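Write the Standard Around the Garment

Most of the written practice for collecting household manipulation data was inherited from bin picking. It specifies the tool, the calibration interval, the file layout and the lighting. It says very little about the object, because in bin picking the object is a rigid part with a drawing. For cloth this is the wrong way around, and the next revision of any collection rule should fix it.

I have spent March reading three such rules side by side: the Trengate handbook, the Unddale collection notes and the Ogunleye draft, which is the newest and the longest. All three require the operator to log a task label. None requires a start state. A session can be filed as "fold jacket" whether the jacket began flat, bunched, inside out or half under a pillow. Two people who fold the same jacket from different starts have performed different tasks, and the label hides it.

The usual objection is that start states are visible in the recording, so a second record is redundant. I don't accept that. A wide-angle view from the wrist shows what is near the fingers and bends everything else. Patterned fabric on a patterned sheet makes edges hard to find, even for a person with time to look. Sleeves may leave the view entirely.
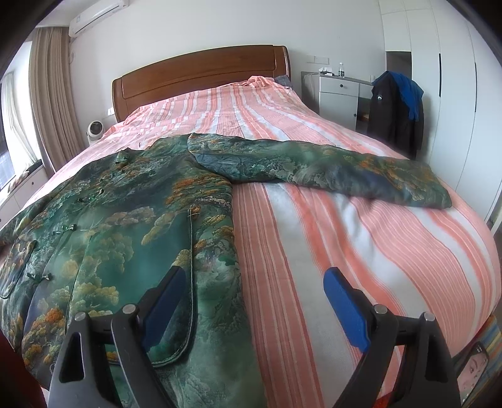
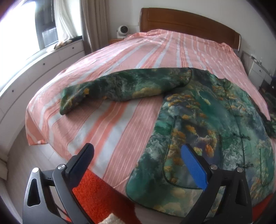

A workable start-state record needs four fields: which face is up, whether the closures are done, where each sleeve lies relative to the body, and which way the collar points relative to the bed or table. An operator can fill these in before lifting the tool. The Notport trial used a form of this kind on 400 episodes, and the annotators afterward sent back 2 of them for clarification. Before the form, they were guessing at sleeve position and had no way to mark a guess as one.

The second gap concerns the support surface. The handbook calls for "a clear, level work area." A bed is not level once someone leans on it, and a fitted sheet moves with the garment when friction is high. Operators who follow the rule literally go looking for a table, and the resulting data describes a home where all laundry is handled on tables. The rule should permit soft surfaces and require that they be named. It should also say whether the sheet may be smoothed between episodes. I would say no -- or at least, not without a log entry.

Third, closures. Knotted buttons, zippers and snaps change how a front panel carries load when it is lifted by one edge. The Ogunleye draft lists 189 garment types and has no closure field at all. A padded jacket with its front fastened and the same jacket with its front open should not share a record.

There is a cost. Filling in four fields takes time, and on a target of 2,000 episodes that time will be noticed by whoever pays for it. I would accept a smaller target. An episode whose starting condition can't be stated is of limited use for training and of no use for evaluation, where the whole point is to repeat the condition.

I would leave the tool sections alone. Finger pad wear, pivot play and camera mount checks are covered well enough in all three documents, and rewriting them would delay the rest. The Ogunleye draft is still open for comment -- the object section is short, and it can be replaced without touching the numbering of the others.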